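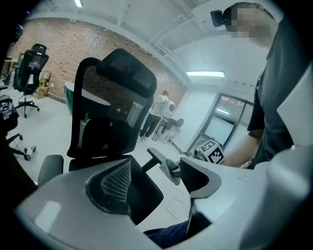

Hand-held gripper at an office chair, Plarkstead workroom.

Stop Logging Slips as Operator Error
By Buppha Petchrat
16 February 2021

The incident report from Putness runs to two pages and gives the cause in two words: operator error. A gripper closed on a chair armrest, the closing force went past its limit, and the fingers stayed shut when the trigger was let go. The operator, Cherry Mae Enriquez, pulled against it and strained her wrist. The report recommends retraining. I think the report is wrong, and I think the category it uses should be retired.

Consider what the logs contain. The motor current rose normally until contact, then held at its ceiling for some 300 milliseconds before the controller noticed. The release command arrived during that window and was dropped. It was not queued and it was not flagged. The controller treats any command received while the current is at its ceiling as noise, a filter added to stop chatter on the trigger line. Enriquez did what the procedure says to do, and the software threw it away.

Shahzad Rajput, who maintains the Jultelitz firmware, has argued that the filter is sound and that the grip was poorly chosen. An armrest is a tapered, slightly springy part on a chair that rolls and swivels. The load path shifts as soon as you pull. All of that is true. It is also the reason people practice on chairs. A tool that is safe only on rigid blocks bolted to a bench has not been tested for the work it is sold to do.

My objection is narrow. Limiting force is a control function and may be filtered, averaged or delayed as the designer likes. Release is a safety function. It should have its own path, and nothing upstream should be able to discard it. Version 16 of the firmware puts both on one channel, with the limiter ahead of the release. Swap the order and the Putness fault goes away. Ciarán Hennessy did this on a bench unit and could not reproduce the lockup — a small test, but a better one than a training slide.

There is a cost. Without the filter, a bouncing trigger contact may open the fingers early and drop the part. I would accept dropped parts. Nusrat Durrani at Qureshi would not, and her units carry glassware, so she has a case for a better switch. She does not have a case for keeping the filter.

Until the order is changed, the report should be reopened and the cause field should read "release command discarded."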